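Home Issues Technical Reports Authors Search

19 July 2021
Hullent Technical Reports, Bado Laboratory

4. Comparison of the hand-held grippers

4.1 Setup

We compared two hand-held gripper tools as input devices for recording manipulation episodes in furnished rooms. The first, referred to below as the Brultex tool, has a rigid shell and a spring return on the trigger. The second, the Kolář tool, is lighter and has no spring return, so the operator opens and closes the jaws directly. Both were fitted with the same wide-angle camera and the same lens, and both recorded at the same rate. Differences in the results should therefore come from the body, the trigger and the camera mount, although we can't separate these three fully.

Each tool was used by 6 operators who had no earlier experience with either one. Operators were given a short practice period with each tool and then recorded episodes in a fixed order of rooms, starting with the kitchen and ending with the bathroom. Half of them began with the Brultex tool. In total 3,877 episodes were recorded. We dropped those in which the recording stopped early or the trigger signal was missing, and then drew 3,000 from the remainder so that both tools and all rooms were equally represented.

4.2 Pose tracking

Tool pose was estimated from the camera stream and the inertial unit in the handle. A cube carrying square fiducial patterns served as the reference at the start and end of each episode. We used a cube in place of a flat board after a pilot run in February, in which the board was often seen at too steep an angle for the pattern to be decoded. With the cube, a decoded face was available in nearly all episodes, and the start and end poses could be compared directly.

Small rooms were the harder case. Plain walls give the tracker few features to hold on to, and the body of the tool itself takes up a large share of a wide-angle view. Figure 2 gives a typical view from the bathroom condition. The gripper body fills the lower half of the view, and most of the upper part is smooth white wall. The features left for tracking are mainly on the fixtures and on objects close to the floor.
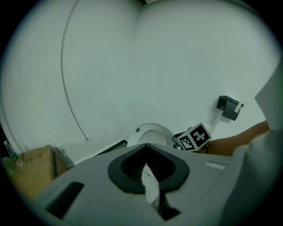 Figure 2. View from the tool camera in the bathroom condition, with the fiducial cube at right.

We masked the tool body before feature extraction, using one fixed mask per tool. Masking lowered the number of false matches for both tools – features on the body move with the camera and would otherwise be read as a still background. The Kolář tool gained more from this step. Its camera mount flexes slightly when the trigger is pulled hard, and the unmasked body features shifted with it.

4.3 Operator effects

Operators closed the jaws more slowly with the Kolář tool and made more small corrections before contact. With the Brultex tool they tended to let the spring do the opening, and release times were shorter and more uniform. Four operators said the Brultex tool was tiring toward the end of a session. We didn't measure grip force at the handle, so this remains a report only.

Drift between the start and end poses was larger in the bathroom than in the kitchen for both tools. The order of rooms was the same for every operator, and fatigue may account for part of the difference. Section 5 repeats the bathroom condition with the order reversed.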